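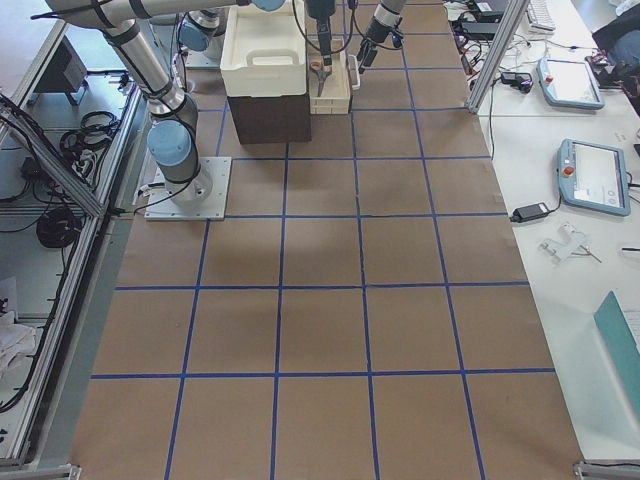 2022-04-16
Posted by the Kvam workshop desk

Most planner faults on a two-arm bench come from frames that disagree. Before tuning anything in Jumance, check that both arms report the same point for the same spot on the table. Paper and blue tape are enough for this. Run the strips straight in both directions, as on the brown surface here, and name each crossing by row and column in the config file. Touch the same crossing with each gripper at low speed and log both poses. If they differ by more than 2 mm, redo the base transform and leave the planner alone.

Tape edges lift. Press them down before each calibration run and replace any strip that has curled. Creases in the paper can show up as false edges in Kalorel; raise the edge threshold one step at a time until they drop out. Shadows are harder. Take the background image with the arms parked where they will be during the pick.

Scissors and other shiny tools give poor depth on the blades. Fit the grasp to the handles and set the approach straight down. Keep 8 mm of clearance above the tray rim until the fingers are centered, then descend.

Add bins and boxes to the collision model as plain blocks, padded by some 5 mm. Stacked items go in as one block, sized to the wider item.

Give each arm its own zone lock in Costine. Set the lock timeout to 3 seconds and stop both arms when it expires. Save the config under a new name after every change.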